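Lab notebook, bench 3

26th June

Equipment planning for the second half of the year. I write this down while it is fresh, so that Senga can read it before she talks with purchasing, and so that I do not have to explain it two times.

Where we are. The budget line for the insertion cell was 18 thousand in April and it is still 18 thousand. From this we must pay the gripper, the fingers, the wrist camera, the fixture plate and the cables. The arm itself we have already, and also the controller, so I leave them out. The quote from Canetti for the gripper came on Tuesday evening. The quote from Zeker came earlier but it has a mistake in the delivery address, and Jeanie asked them for a corrected one.

The main question is still the fingers. Both suppliers sell the gripper with a standard finger pair, and both want extra money for the long tapered pair. Canetti asks 400 for the long pair. Zeker asks 299, but with them the mounting screws are not compatible with our adapter, so we would need to make a new adapter in the workshop. I asked downstairs how long this takes. The answer was "depends on the queue", so I put two weeks in the plan and I hope.

Why I want to decide this in simulation first: last year we bought fingers from the catalog drawing only, and then they touched the neighbor part each time we wanted to go into the recess. It was not a big sum but we lost most of a month. Now the model of the tray and the parts is good enough to look at clearances before we order. The finger shape in the model is my own approximation from the two data sheets, a wide body with a narrow tip. It is not exactly the Canetti and not exactly the Zeker. For the order decision I need both real shapes, and I have asked both companies for the STEP file. Zeker sent it the same day. From Canetti I have nothing yet.
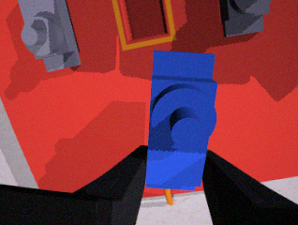 What worries me more than the tip is the body of the finger. It gets wide quickly, and when the wrist is low, the wide portion comes near to everything which stands beside the part. With a vertical approach I think we are fine. With a tilted approach I am not sure, and Jeanie wants the tilted approach for the real cell, so that the camera has a better view. We should test both with the correct finger files, and write the smallest distance for each in the table. If the smallest distance is below 3 mm I would not buy that finger, whatever is the price.

Second point, the grip itself. The parts are not simple boxes, they have a round peg and a curved recess and the side has a bulge. If we hold at the low end we are on the straight portion, and this I like. If we hold in the middle, the bulge can push one finger away and the part will turn a little in the hand. For this reason I do not think we need the expensive soft pads. Flat pads should be enough if we always take the part at the end. Senga, please do not cancel the pads completely, only move them to the "later" list.

Third point, the camera. I had in the plan the bigger Shenoy model. I looked again at the rendered views and I think resolution is not our problem. Shadow is our problem. Depending on where the light stands, the shadows in the render become very dark, and the edge of a shadow can look like the edge of a part. I do not know if the real cell will be so hard, because the simulated light is a simple one and the lab has big windows. But I would prefer to take the smaller camera and use the difference for a diffuse light. A light panel we can also use later on bench 5.

The Grurna fixture plate: no change. It is the only one that fits the hole pattern of the table, so there is nothing to compare. Delivery is slow. We should order this first, even before the fingers are decided.

What I propose to order now:

Fixture plate, Grurna, one piece.
Gripper, without fingers if they agree to sell it like this. Jeanie asks both.
Cable set, the long one. The short one did not reach when the arm was turned back, see my entry from April.

What I propose to wait with:

Fingers, until both STEP files are in the model.
Camera, until we have tried one borrowed light panel on the real table.
Soft pads.

Open things. I do not know if the service contract must be paid from the same line. If yes, then we are over and the light panel has to go, or we have to ask for more. Senga will find out. Also the spare finger pair: I would like one spare, because in the first weeks of a new cell we always hit something. With the Zeker price this is possible, with the Canetti price it becomes tight.

Added after lunch. Talked with Jeanie at the bench. She agrees with the order of things but not with the flat pads, she thinks the parts will slip when we press them in. We will measure the press force with the old hand gauge before we discuss more. She also reminds me that the workshop is closed in the last week of the month after next, so if we take Zeker, the adapter drawing must be downstairs well before this. I start the drawing on Monday in any case. If we do not need it I have lost one morning.

Write again to Canetti for the file.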